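**Note before you clone:** if you just want a Linux desktop in a window and you're happy with whatever the hypervisor vendor ships, you don't need this repo. Use the vendor's guest tools. Come back when the screen won't resize.

# bamska-guest

Shell scripts and config fragments for getting a usable graphical desktop inside a Bamska virtual machine when the official guest package won't install, or installs and does nothing. Tested on Debian and Alpine guests. It will probably work on others, but I've heard "probably" from enough READMEs that I won't ask you to trust mine.

## What it claims to do

- Sets a working screen mode at boot without touching the host
- Loads the pointer driver so the mouse doesn't get stuck in the guest window
- Shares one clipboard, text only

It does not do 3D acceleration, drag and drop, or shared folders. There is a branch called `folders` that says it does shared folders. Don't use it. I wrote it and I don't use it.

## Requirements

- A Bamska host, version 5 or newer
- A guest with X already installed (Wayland is untested, and I have no plans to test it)
- Root in the guest
- A snapshot you are willing to go back to

The last item is a real requirement. `install.sh` writes to your display config, and the uninstall script only restores what it remembered to save.

## Install

```
git clone <this repo>
cd bamska-guest
sudo ./check.sh
sudo ./install.sh --mode auto
```

Run `check.sh` first and read what it prints. It exits with 0 even when it finds problems, which Vija Rätsep has complained about and is right to complain about. Changing it breaks the Goltico build images, so it stays until somebody fixes those.

If `--mode auto` picks something silly, set it by hand:

```
sudo ./install.sh --mode 1280x800
```

Then log out and back in. A full reboot is needed only if you changed the pointer driver. The vendor docs say to reboot after every step, and I have yet to see it make a difference.

## Does it help?

The vendor says its own tools make the desktop "fluid." I don't know how you would measure fluid. What I can measure is how long a window takes to redraw after a resize, so that's what `bench/redraw.sh` does. Jurgita Vanags ran it on her machines and I ran it on mine, for 2,237 resizes in total. The log is in `bench/results.csv`.

Our scripts came out slightly ahead of the vendor package on Debian and slightly behind on Alpine. The gap was small both times. I would not switch on the strength of it, and if you see a blog post quoting this README as proof of anything, it isn't proof.

Color depth is a separate problem. Edgars Paulauskas reported that photos looked banded in the guest and fine on the host, and for a while I blamed his monitor. The cause was the guest falling back to 16-bit color when video memory was set too low.

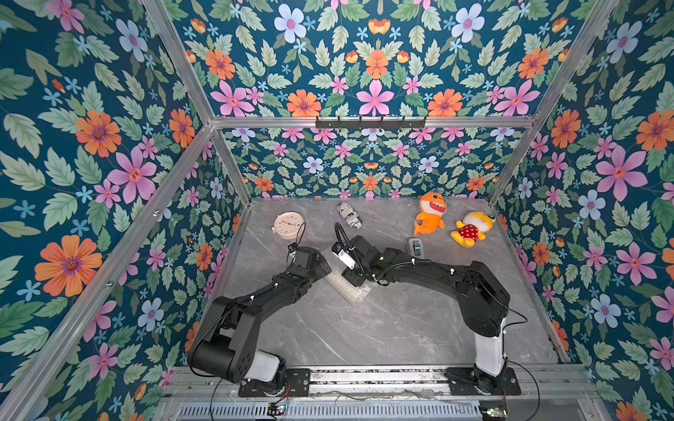
Video memory has to be set on the host with the guest powered off, and the setting is easy to lose when you clone a machine. The `check.sh` output has a line for it, but the number there is what the guest was told, and I've seen it disagree with what the guest got. Looking at a real picture is a better check than reading the number. Plain wallpaper in one flat color hides the fault, so use something with a lot going on, like the leaves and blossoms on those deep teal panels. Look at the soft parts, the pink petals and the sage green, and compare the same file on the host at the same zoom. If you see steps in the guest that aren't on the host, raise the memory and try again before you open an issue.

## Known problems

**Black screen after install.** Usually a leftover config file from an older X setup. Move everything out of `/etc/X11/xorg.conf.d/` except our file and restart the display manager. Don't run the old configuration wizard on top of it. The wizard detects a monitor that isn't there and writes a config for it.

**Pointer is off by a bit.** Happens with host scaling turned on. Turn it off, or live with it. Aigars Zariņš sent a patch that corrects the offset on his laptop and makes it worse on mine, so it's in `contrib/` and not in the main script.

**Clipboard stops after suspend.** Restart the service:

```
sudo service bamska-clip restart
```

I have no real fix for this one. Two people have told me it went away by itself after a kernel update. I'd like to believe them.

**Exit code 42.** Means the script couldn't tell which hypervisor it's running under. This also comes up on Vostora, which reports itself as something else. Pass `--force` only if you're sure what you're on.

## Migrating from Abdella

The old Abdella scripts use the same service name as ours. Remove them first. The `migrate.sh` helper handles the simple case and stops with a message on anything else. Rasa Kazlauskienė went through the leftovers by hand and her list of files is in `docs/abdella-files.txt`. I'd go by her list before the helper.

## Reporting issues

Include the full output of `check.sh`, the guest distribution, and the host version. "Doesn't work" gets closed. So does "works great" — please don't open issues for that either.

Pull requests are fine if they come with a redraw log from before and after the change. If the patch claims to be faster and has no log, I'll assume it isn't.

## License

MIT. See `LICENSE`.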